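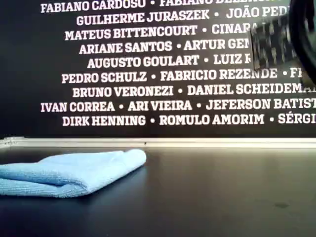
*Name panel, white capitals on black, with the blue cloth folded on the table.*

**Ticket:** accented names garbled on labels after import
**Opened:** 5 December 2020
**Software:** Reteo desktop, label module
**Printer:** Patik, USB, plain white roll
**Status:** workaround in place, waiting on Zultell for the proper fix

### Problem

Contact list imported into Reteo, 1,130 names. Most print fine. 179 come out with rubbish where the accented letter should be, usually a capital A with a squiggle and then some symbol. Plain names not affected at all. Same file printed clean in October, no changes to the printer that we know of.

Labels are for the winter mailing so can't just send them out like that. People notice when their own name is wrong.

### What we tried first

- Power cycled the Patik. No change.
- Different USB port, then a different cable. No change.
- Changed label font from the condensed one to the default. Spacing moved, letters still wrong.
- Re-imported the same file. Same names wrong, same way.
- Printed a test label typed by hand in Reteo, with a tilde and a cedilla in it. **Perfect.** So the font has the letters and the printer can do them.

That last one should have been first, would have saved the morning.

### Looking at the file

List comes out of the Ekström address book as CSV. Opened it in a plain text editor, accents all correct. Opened the same file in the spreadsheet by double clicking, accents garbled exactly as on the labels. Closed without saving.

So the file is UTF-8 and something is reading it as the old Western set. Checked the import screen in Reteo, there is an encoding box but it's under "More options" and folded away by default. It was set to Western. Changed to UTF-8, pressed Import, went back to check and it had flipped back to Western. Did it again with the preview open: preview looks right, imported records wrong. Tried with a short file of 40 names to speed things up, same result.

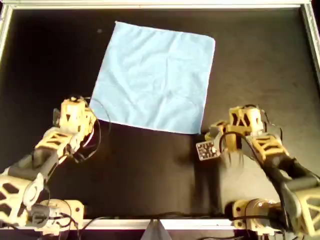
*Light blue cloth flat on the black tabletop.*

### Reply from Zultell (first line)

Asked us to clear the import profile and make a new one. Steps they gave, tidied up a bit:

1. Close Reteo completly, including the tray icon.
2. Rename the profile folder, don't delete it.
3. Start Reteo, say no when it offers to restore the old settings.
4. New import profile, set UTF-8 **before** picking the file.
5. Import, check three or four accented names in the contact view before printing anything.

Done all five. Encoding box now stays on UTF-8, that's progress. Short file imports clean. Full file still garbled though, same records.

Second go: noticed the full file has a blank line at the top and the short one doesn't. Removed the blank line, saved as UTF-8 from the text editor, imported. All good in contact view. Tested with the blank line put back, garbled again. Did that back and forth until I was sure of it.

Sent both versions to Zultell. They've passed it up, no date given.

### Workaround for now

- Export from Ekström as usual.
- Open in text editor, **not** the spreadsheet.
- Delete the empty first line.
- Save as UTF-8, new file name.
- Import with the new profile.

Old garbled records have to be removed first or you get both. Filter by import date, select all, delete. Groups survive, notes on the contact dont, so copy those out if you need them. We had 7 with notes, did them by hand. 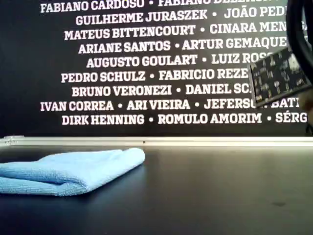
**Do I have to re-import everyone if only the accented names are wrong?**

Only the affected ones need doing, but a full re-import is quicker than picking them out. Delete the old import, bring in the cleaned file, then check the groups.

### Still open

- Why the blank line matters. Zultell's problem.
- Whether the Ekström export can be told not to add it. Looked in the export settings, can't see anything. Will ask.
- Sorting: accented initials now go to the very end after Z. Seperate ticket, not urgent, labels go out in postcode order anyway.

Full run printing on the Patik now, one roll used, second one loaded. Leaving this open till Zultell reply.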